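Subject: Re: [narnar-home] Waistbands gone slack, and a wallpaper question while I'm at it

> I have two pairs of knit pull-on pants where the elastic has given up
> completely. There's no casing to thread a new piece through, the band
> is just folded over and stitched. Is it worth the trouble, or do I
> give in and buy new ones? Also, has anyone papered a small room in a
> really big print? My sister says I'll regret it.

Good morning from a very damp January over here, and yes, please do fix them! I've saved more pairs than I can remember, and a ribbed knit is kinder to work on than you'd think, because the ridges hide a wobbly seam.

What I do is unpick the fold at the center back, only a couple of inches, and see what's inside. If the old elastic is loose in there, pin the new piece to the end of it and pull it through. If it was sewn in with the fabric, you'll have to take the whole band off, and that's an evening's work with a good lamp and something on the radio. Cut the new elastic to 80 percent of the old waist measurement. I used to go tighter and my husband complained of lines on his middle.

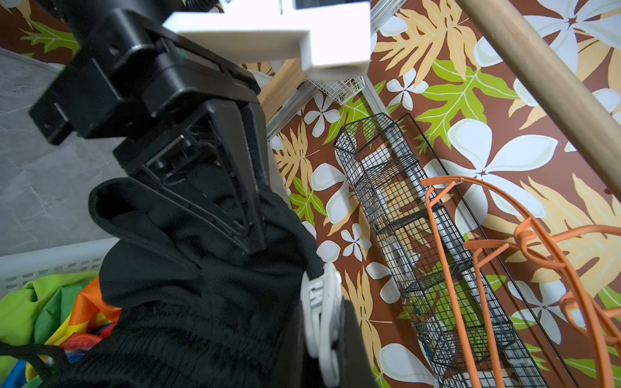
Black ribbed knit with the soft rolled waistband.

For thread I like the Besson stretch one, though any polyester will do if you sew a narrow zigzag. Wash the elastic before it goes in – I skipped that once and had it all to do again in March.

Now, the wallpaper. With all respect to your sister, I'd say go ahead. Small rooms can take a big pattern much better than people expect, and you stop noticing the corners.

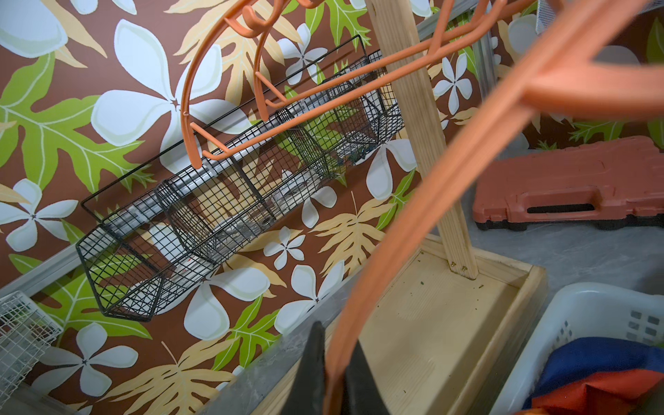

The thing to watch is the repeat. Large prints waste a lot of paper in matching, so buy one more roll than the chart tells you and keep the receipt. I paid 119 dollars for mine from Vostard, and the last roll went back unopened. Dark backgrounds also show a white line wherever two strips don't quite meet, so run a little matching craft paint down the wall at each seam before you hang anything. My mother did it that way.

Do write and tell us which print you settle on, and how the pants come out. I have a yard or two of inch-wide elastic left over if you'd like me to mail it.

Warmly, from the sewing end of the dining table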